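# Looking after a speckled worktop

Most light worktops are tougher than people fear, but they do mark, and the marks are easier to shift on the day than a month later. These notes cover the pale grey speckled kind, in stone, composite or laminate.
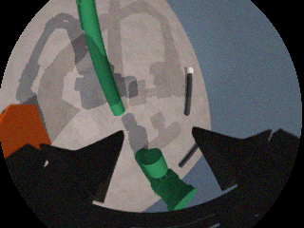
## Everyday cleaning

Warm water, a drop of washing-up liquid and a soft cloth will do nearly everything. Wring the cloth out well. Wipe towards you, rinse the cloth, wipe again, then dry with a tea towel. Most of the dull film people complain about is soap that was never rinsed off.

Speckle hides crumbs and grit. Run the flat of your hand over the surface before you start, as grit under a cloth will scratch.

## Tea, coffee and turmeric

Mix 2 teaspoons of bicarbonate of soda with enough water to make a paste. Spread it over the stain, leave it for 40 minutes and wipe it away without scrubbing. Turmeric may need a second go. On laminate, keep the paste away from the joins -- water that gets in there swells the board, and it doesn't go back down.

## Limescale round the taps

White vinegar works on laminate, but keep it off marble, limestone and any composite you aren't sure of. For those, wrap a cloth soaked in hot water round the base of the tap for a while, then work the scale loose with an old plastic card.

## Glue, labels and candle wax

- Sticky labels: a little cooking oil, left to soak in, then washing-up liquid. Not on unsealed stone, which will take up the oil.
- Wax: hold a bag of ice on it until it goes brittle, then lift it with the plastic card.
- Superglue: leave it alone until you have read the maker's leaflet. Nail varnish remover spoils a good many finishes.

## Heat and knives

Use a trivet for anything over 100 degrees, and that includes a slow cooker left on all afternoon. Chop on a board, even on granite. The stone may survive but the knife won't.

## Sealing

Natural stone needs sealing every so often. Put a few drops of water on it by the sink and come back in ten minutes. If there is a dark patch underneath, it is time. Put on a thin coat, wipe off what hasn't soaked in, and leave it overnight. Laminate and most composites never need it.

Felicja Laskowska
Updated 2023-02-12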